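4.3 桌面上的孔与孔边的东西
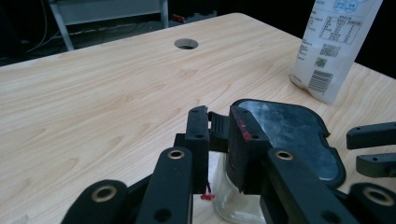

图7 带走线孔的木纹桌面，远端为圆角，桌上立有一只白色包装袋。

办公家具的研究文献谈到桌面时，多半谈高度、谈面积、谈反光，很少谈那个洞。走线孔在产品目录里通常只占一行，与螺丝和脚垫同列，仿佛它开在哪里全凭木工当天的心情。我们在Lerlow的三层办公区调查了62张桌子，发现这个直径不足一掌的圆孔对桌面的使用方式颇有发言权。图7的桌面属于较典型的一种：浅色木面，孔开在离远侧边缘不远的地方，孔沿颜色略深，桌角做成圆弧。按照设计者的设想，线缆应当从孔中穿过，井然有序地走向地面；而图7中几根浅色的细线躺在桌子以外的地板上，在一副灰色金属架后面绕了个弯，与这个孔保持着礼貌的距离。

这种距离在样本中相当普遍。62张桌子都带有至少一个走线孔，其中41张在我们记录时没有任何线缆从孔中通过。受访者给出的理由五花八门：插头太大，孔太小；线太短，绕过去就够不着插座；还有一位受访者表示，自己在这张桌子前坐了三年，一直以为那是放杯子的。我们请他试放了一次，结果不宜在此详述。Wudent的安装手册用整整一页说明如何盖好孔盖，对于如何让人记得用它则只字未提，可见厂家对自己的职责范围有清醒的认识。

走线孔闲置，并不等于它对桌面没有影响。我们把桌面划分为近侧、中部、远侧三个区域，逐件登记了停留超过半个工作日的物品，共得215件。近侧区域不出所料地属于键盘和手臂，中部区域属于纸张，而远侧区域则是一片管辖权不明的土地。凡是既不常用又不便扔掉的东西，最后都会迁往此处，其中食品包装所占的比例之高，超出了我们最初的编码表所能容纳的范围。初版编码表只设了“零食”一项，后来不得不拆成“未开封”“已开封”和“无法判断且无人愿意判断”。第三项的编码一致性最高，两名编码员几乎没有分歧。

食品包装中又以能够自行站立的袋子最为顽固。图7右上方那只白色袋子便是站着的，略有褶皱，印有营养成分表的一面可以看见，下方还有一个斜着的条码。就占地而言，立式包装比平放的包装节省得多，这恰恰是它们难以清除的原因：平放的袋子迟早会挡住别的东西，于是有人来收拾；站着的袋子谁也不挡，便可以一直站下去。在我们的样本中，立式包装在远侧区域的停留时间最长可达8个星期，期间换过两任桌主，袋子始终没有办理交接手续。

孔的位置对这些物品的分布有一种间接的约束。人们不用走线孔，却也很少把东西压在上面。访谈中，多数受访者无法解释自己为什么避开它，有人说“怕掉下去”，尽管他桌上最小的物件也比孔大出一圈。我们倾向于认为，孔在这里起到了类似井盖的作用：行人知道它是安全的，仍然会绕开半步。这半步的结果是，远侧区域被孔分成左右两块，物品各自聚集，中间留出一小片相当体面的空地。保洁人员对此评价不一，有人认为擦起来方便，有人指出孔里的灰从来没有人擦。

木纹的作用则出乎我们的意料。在Hudec提供的对照桌面（单色、哑光）上，受访者更常提到“看得见脏”，清理也较为勤快；而在浅色木纹的桌面上，细小的碎屑和浅褐色的纹路、椭圆形的节疤混在一起，不凑近便难以分辨。几位受访者称赞木纹桌面“耐脏”，我们认为更准确的说法是“耐看不见”。这一差别对采购者或许无关紧要，对于希望员工自行整理桌面的行政部门则不然。Zastholm办公区在更换桌面之后，把每月一次的集中整理改到了九月和次年三月，官方说法是流程优化。

圆角的问题需要单独交代。按照常见的设计解释，圆角减少磕碰，也使桌面显得柔和。我们观察到的后果比较琐碎：直角的桌角常被当作文件堆的对齐基准，圆角则无法承担这项任务，文件堆因此向桌子内侧退了几厘米，角上空出来的位置随后被杯子、袋子以及一盆状态欠佳的绿植占据。换言之，把角磨圆以后，纸少了，吃的多了。由于本研究未控制各楼层与茶水间的距离，这一关系暂且只能作为观察记录，不宜据此向任何人推销直角桌子。

以上分析有几处局限。其一，登记只覆盖桌面，没有覆盖桌下，而线缆的故事大半发生在桌下，我们对地板上的情形只有零散的笔记。其二，物品的停留时间依靠每日下午四点的巡查推定，若有人在四点之前把袋子收走、五点再放回来，我们会把它记作两只袋子；据事后了解，确有一位受访者这样做过，理由是不想被记录在案。其三，编码员在调查后期也开始在自己的桌上堆放立式包装，对“杂乱”的评分随之变得宽容。我们用前期评分对后期数据做了校正，编码员本人对校正结果持保留意见。下一节转入抽屉。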